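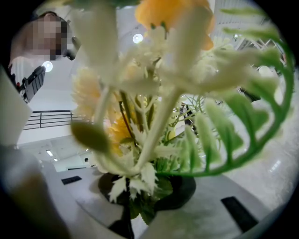

Hayat is my little set of flower-arranging recordings for teaching an arm to tidy up a vase without flattening it. There are 43 sessions in this release, all done with the hand-held gripper, and I've left the fiddly ones in. Artificial stems are a pain for this! They cross over each other in a fan above the dark round vase, and once you get in close a pale stem against a white ceiling gives the model very little to go on. Ulla Hyvönen wanted me to swap the background for something darker, but I like it bright – most lobbies are.

What you get: one folder per session, with the video, the gripper width and a short text note. Notes are by me or Noreen Rizvi (hers are better, mine have typos). Faces are pixelated throughout. If you spot one we missed, tell me and I'll pull the session.

Known problems
Sessions 2 and 4 have a gap in the gripper width, so skip them if you need it all the way through. The fern fronds confuse the pose tracking when they get near the lens. I've not fixed that yet, Samina Warraich is having a go in February.

Please don't mix this with the Ikis set without checking the units first – Ikis is in centimetres and Hayat is in millimetres. I lost an evening to that one.

Last updated 26th December
Zarmeena Zaidi, Skenitside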